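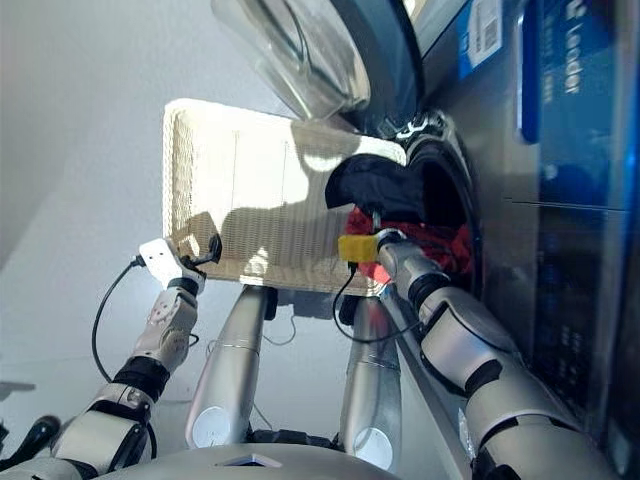 A front-loader with its door open, black and red clothes in the drum.

Seven hours in and the tea had run out. Two delegations, two interpreters, one very long table in the old customs hall at Granuneck, and still no agreement on who gets to cross the Landeg bridge without a stamp.

Guvdale wants the visa rules gone. All of them, by July. Trarno says it will talk about lorry drivers and students and nothing else until the frozen accounts are sorted out, and there the morning session stuck.

"We came with a list and they came with a different list," says Fiifi Osei, lead negotiator for the Guvdale side, on the steps outside with his coat half on. He looked tired. He'd been up since four.

His opposite number, Ngan-ling Lo, was brisker. Trarno had not walked out, she said, whatever the radio was reporting. A pause for lunch is a pause for lunch. Would she sign something tonight? "Ask me tonight."

The row goes back to the spring before last, when Trarno shut its consulate in Landeg after the expulsions. Guvdale answered with tariffs on timber and fish. Around 400 families ended up with relatives on the wrong side of a river you can shout across. Some do shout. Saturday-market people mostly, though the market itself is half the size it was.

What might actualy get done: a day pass for bridge residents, and the consulate reopened with a smaller staff. Officials from both sides hinted at that much in the corridor, off the record, then went quiet when the doors opened again.

The tariffs are another matter. Guvdale's fishing ports vote soon and Osei's ministers know it. Lo's goverment has its own trouble at home over the accounts, and no wish to look soft.

Back in at half past three. Phones in the basket by the door, blinds down.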